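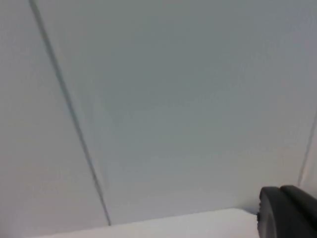 Slide 1 - wrist camera view, gripper at lower right, pale panels behind.

**Open day talk, Dosudlow hall. 15 minutes plus questions.**

Leave the slide up while people find seats. Start when the doors close.

**Opening (2 min)**

- Welcome, thanks to Trurkmont for the use of the building.
- Ask who has seen a robot arm up close before. Wait for hands.
- Say what the visit covers: this talk, then the Clirkton arm in the next room, then the workshop for anyone who wants it.

**What the wrist camera gives us (5 min)**

- Point to the dark line running down the left side. It reads as a join between two panels. A person picks it out right away. The software has to be taught to use it.
- Point to the gripper. It is black against near-white, so it is easy to separate from the rest.
- The large gray area has no print and no pattern. Plain surfaces are hard for us - there is very little to match from one picture to the next.
- Edges are a little soft. That is motion blur. Mention that slower moves give sharper pictures and longer jobs.
- Ask the room: ceiling, wall or cabinet? Take two or three guesses. Don't settle it. One close view often isn't enough to tell, and the arm has the same problem.

**Numbers (3 min)**

- 908 runs logged since January.
- 288 of those were stopped by the operator. Say it plainly, people will ask.
- Most stops were for slow approach near plain surfaces.

**The Hosseinzadeh method (3 min)**

- Short version only: compare the wrist view with a second camera on a stand before closing the fingers.
- Skip the math. Handout has it on the back page.

**Before we walk over (2 min)**

- Groups of 19 at most.
- Stay behind the yellow tape while the arm is powered. Bags on the floor by the door.
- Red button is on the operator's table. Visitors don't press it unless told to.
- If the demo is still being set up, take questions here first.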